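Sodthorpe Site — Laundry and Housekeeping Working Group
Minutes of the monthly meeting, May

Present: housekeeping (day and evening shifts), facilities, training, site safety, Clanuteo project desk. Apologies received from payroll.

1. Minutes of the previous meeting
Accepted with one correction. The Dubey building sends its linen to Sodthorpe twice a week, not three times.

2. Machine trial, small-load laundry
The project desk reported on the two-armed unit being trained on front-loading washers. Work is limited to handling garments at the door and the basket. Sorting, stain treatment and detergent remain with staff. Items logged since the trial began: 3,865. Items flagged for a person to deal with: 61, mostly straps and thin synthetics that the grippers did not hold squarely.

The basket is kept on a chair beside the washer. Day shift asked for the same height at the staffed machines, as it saves bending. Facilities to price stands. 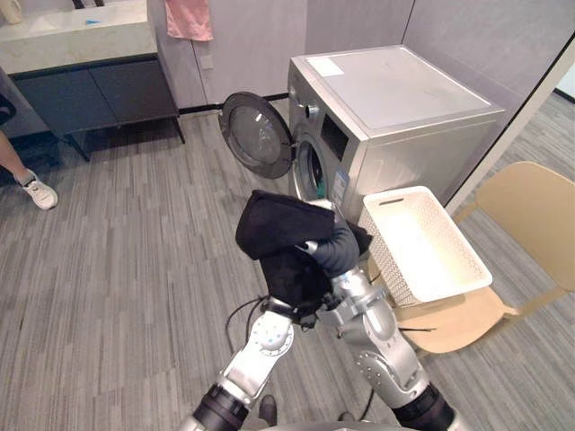

Item 2. Both grippers on a black garment at the open drum.

3. Effect on shifts
Training presented the revised task sheet for the evening shift. Loading time drops out of the sheet and is replaced by checking, clearing flagged items and signing the log. Evening staff noted that the checking work comes in short bursts and cannot be planned around breaks. They asked that one person hold the log for a full shift — at present it passes between three people and entries are missed.

Agreed: one log holder per shift, rotated weekly. The break schedule stays as it is until the next meeting.

Job grades were raised. The current grade describes loading and folding and says nothing about supervising equipment. Payroll to be asked in writing whether the grade needs to be rewritten before the trial is extended to the Ollel building.

4. Safety and floor space
Site safety wants a marked standing area next to the washer. Staff are to stay out of reach of the arms while they are moving and to use the stop button before taking anything from the drum or the basket. The door is to be opened fully before a run starts. A door left part way open counts as a fault and goes in the log.

Stop button training takes 15 minutes. All evening staff have completed it; 12 day staff have not. Sessions will be held on Thursday at shift change.

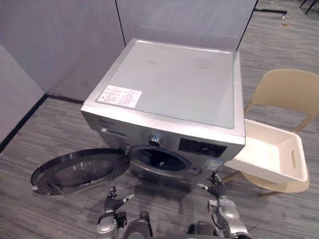
Ollel housekeeping, in a comment sent ahead of the meeting, wrote that the hours saved on loading should be shown next to the hours spent on the log, or the figures will be read as a reason to cut a post. They also asked who answers for a damaged garment when no member of staff has touched it.

The project desk will add log hours to the next report. On damage, the existing claims form applies and the log holder is not to be named on it. Day shift asked for this in writing — agreed.

5. Any other business
Folding table at Dubey: repair still outstanding, carried over.
Replacement gloves for stain treatment have been ordered.

Actions
Facilities: price for basket stands; floor marking.
Training: Thursday sessions; revised task sheet to both shifts.
Project desk: log hours in report; written note on claims.
Housekeeping: letter to payroll on job grades.

Next meeting: same room, 2:30 p.m., date to be posted on the staff board.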